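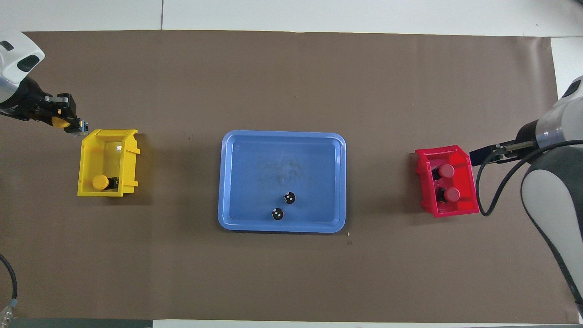

I came to horse racing late and by way of my neighbor Azra Krasniqi, who owns a small share in a mare called Kyei and can't get through a cup of coffee without mentioning it. She was the one who told me to stop reading the form guide like a novel and start sorting. So on race mornings I sort. Every runner goes into one of three groups, and in my head they're the same colors as the three containers lined up on the brown paper: yellow on the left for horses I need to see again, blue in the middle for the ones I'd happily watch any day, red on the right for the ones I'm leaving alone. Kyei has spent most of her career in yellow. Azra knows, and she's forgiven me (mostly).

What finally got me out of the armchair and up to Bitdale was a maiden over 1,000 meters, the sort of race that gets four lines in the results. Kyei had run three times without winning and her trainer, Signe Fjeld, wanted to drop her back in distance. I'd pictured trainers as gruff people in big coats. Signe does have the coat, but she'll talk your ear off about hooves, and she let me hang over the stable door for an hour before the first race asking things she must have been asked 900 times.

"She's quick out of the gate and then she gets lonely," she told me. "She wants company. Put her in front on her own and she starts looking for her friends."

I love this! Here I'd been studying sectional times, and the mare's problem was that she likes a crowd.

Bitdale isn't a grand track. There's one stand, a paddock you can walk around in under two minutes, and a pie counter that runs out of the good ones by the third race. The crowd was 2,000 that day, which felt like plenty when we were all trying to get to the same rail. The turn comes up fast after the start, and if you're drawn wide you spend the first part of the race going the long way. Kyei was drawn wide, naturally.

The favorite was a big chestnut called Heditz, all shoulders, and he went straight to the front with a gray named Rultness at his hip. Kyei broke well, then did something I hadn't seen her do in any of the replays. She tucked in behind the two of them and stayed there, ears flicking, perfectly happy. Azra had hold of my sleeve by then and I've still got the stretched cuff.

Rultness faded first. Kyei went around him and got to Heditz's girth, and for a few strides I really thought she had it. She was beaten a neck. Azra screamed as if she'd won the thing, and Signe, down by the rail, just nodded and went off to find her horse.

She runs again on 16th November, same track, a slightly longer trip. I've moved her to blue.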